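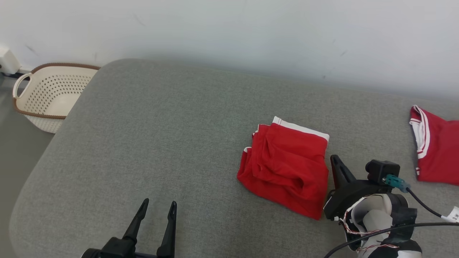 Folding shorts and underwear takes less time if you do it on a wide, flat surface at sitting height. I use the gray upholstered seat in the den, with the laundry basket on the floor at the left end so I can reach down for the next piece. The woven fabric has enough grip that a folded piece stays where I put it. Keep the waistband on the side away from you, the way it is on the folded red pair, and the rest of the steps are easy to follow. The second red pair, with the striped waistband, is spread out flatter next to it.

1. Lay the shorts face down. Pull the waistband straight by both ends and smooth the legs toward you with the flat of your hand. Turn any pockets right side in.

2. Bring the left side over to about the middle, then the right side on top of it. You should have a strip a little wider than your palm. If the legs flare out at the bottom, tuck the corners in until the sides are straight.

3. Fold the bottom edge up toward the waistband. For a deep drawer, stop there. For a shallow one, fold once more and slip the loose end inside the waistband.

Thin knit fabric slides around more than woven cotton. Press down on each fold for a second before making the next one. Elastic that has rolled over in the dryer needs to be flattened first or the bundle will open up again.

Our drawers are the low Markier ones, and a row of 15 pairs fits front to back if they stand on edge. I tried the Soneck dividers and went back to a shoebox lid, which holds the row up well enough.

Put the folded pieces down in the order they go in the drawer. Socks get done last, after the basket is down to small things. The sock page is next in this series, followed by fitted sheets, which need a bed or a table.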